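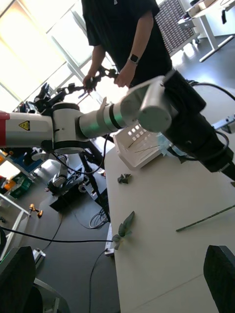
One reader wrote in to say that her arm kept shrugging off its gripper every time it swung around fast, and she wondered whether the bolts or the cable was to blame. My money is on the cable, friend, and I say that having blamed the bolts myself for most of October!

So, a few things we've picked up at the shared bench while building ours (we call it Flarkero, and it has earned the name).

## Fitting the gripper

- Hold it up to the wrist with both hands before you reach for a screw, and turn it until the cables hang the way they want to.
- Start every bolt by hand, then go around 3 times, a little tighter each time.
- Leave a loop of cable at the joint. Ours was 50 mm short at first, and it tugged on every turn - we had the whole thing apart again by 9 in the evening.

## Practice pieces

Artificial leaf sprigs are lovely for this. They're light and they forgive a clumsy squeeze, and a plastic basket with open sides keeps them together on the table between tries.

Power off before your fingers go near the joints, please, even for a quick tweak.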